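Feritz アルペン競技リザルト集 README

概要

Feritz は、地域レベルのアルペンスキー大会の成績を一つの形式にそろえたデータ集です。対象は回転、大回転、スーパー大回転の3種目で、滑降と複合は入っていません。主催者が紙やPDFで配布した公式リザルトを手入力し、二人で照合したものを収めています。

現在の版には38大会分が入っています。会場は Pelel スキー場と Zolon スキー場の二か所です。Ha カップは両会場を回るシリーズ戦なので、大会ごとに会場コードを確認してください。

最終更新: 2021年4月15日

ファイル構成

races.csv 大会ごとに1行。大会コード、種目、会場コード、シーズン、旗門数、標高差を記録。
results.csv 選手の出走ごとに1行。1本目と2本目のタイム、合計タイム、順位、状態コードを記録。
athletes.csv 選手ごとに1行。選手番号、生年、性別、所属クラブのコードを記録。
points.csv Ha カップのシリーズポイント。大会終了時点の累計。

文字コードはUTF-8、改行はLF、区切りはカンマです。1行目は列名です。

主な列

race_id 大会コード。同じ日に同じコースで2レース行われた場合は末尾に a、b が付きます。
bib ビブ番号。2本目の出走順とは一致しません。
run1, run2 秒単位、小数第2位まで。分表記は秒に直してあります。
total run1 と run2 の和。スーパー大回転は1本のみなので run1 と同じ値になります。
rank 公式順位。同タイムは同順位とし、次の順位を空けます。
status 完走は OK、途中棄権は DNF、不出走は DNS、失格は DSQ。1本目か2本目かは末尾の数字で区別します(DNF1、DNF2 など)。

欠損値の扱い

空欄は「原資料に記載がない」ことを表します。ゼロは使っていません。旗門数は5大会で空欄です。いずれも Zolon の古いリザルトで、用紙に旗門数の欄がありませんでした。

途中計時は収録していません。Pelel の大会には中間タイムの載ったリザルトもありますが、計時地点がシーズンによって違い、比較に使えないため外しました。

既知の問題

・手動計時で代替されたタイムが11件あります。results.csv の note 列に H と入っています。電子計時のタイムと並べて分析するときは除外を検討してください。
・選手の改姓は追跡できたものだけ統合しています。athletes.csv に同一人物が二重に残っている可能性があります。
・クラブの統合前と統合後のコードは別扱いです。対応表はまだありません。
・3月の大会では、気温上昇のため2本目が中止になった例があります。この場合 run2 は空欄、status は OK のままで、順位は1本目のタイムによる公式順位です。total には run1 の値が入っています。

ポイントの計算

points.csv の値は主催者発表のものをそのまま写しています。results.csv の順位から計算し直した値と合わない箇所がありますが、修正はしていません。抗議による繰り上げがポイント表に反映されなかったと思われるものが含まれます。

使用上の注意

会場の雪質やコースセットは毎回異なります。別の大会のタイムを直接比べて選手の力を評価することは想定していません。大会をまたいで比較する場合は、優勝タイムとの差を優勝タイムで割った値を使ってください。

選手の氏名は含みません。選手番号から個人を特定する目的での利用はお断りします。未成年の選手については生年を5年幅の区分に置き換えてあります。

利用条件

非商用の研究、クラブ内での分析、学校の授業での利用は自由です。再配布するときはこの README を添付してください。値を加工した場合は、加工した列の名前を変えてください。

誤りの報告

大会コード、ビブ番号、正しいと思われる値の三つを書いて報告してください。原リザルトの写しがあれば照合が早く済みます。修正は次の版でまとめて反映し、変更箇所は changes.txt に書きます。

変更履歴

1.2 Zolon の大回転を追加。status に1本目と2本目の区別を導入。
1.1 同タイムの順位の付け方を修正。note 列を追加。
1.0 初版。

コメント 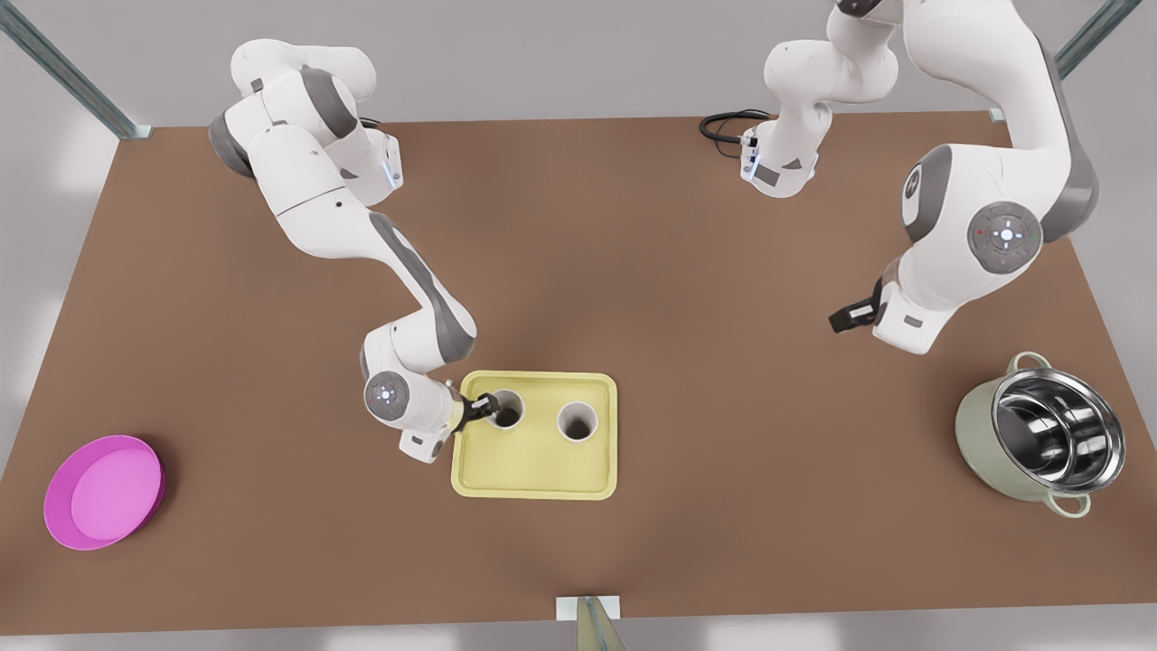

Tae-yang Seo
2本目中止の大会ですが、status が OK のままだと、2本とも滑った選手と集計で混ざります。total の平均を出したら回転だけ妙に速い大会があり、調べたらこれが原因でした。races.csv のほうに成立本数の列を足してもらえると助かります。手元では run2 が空欄かどうかで分けていますが、スーパー大回転も空欄になるので、種目の条件も一緒に見る必要があります。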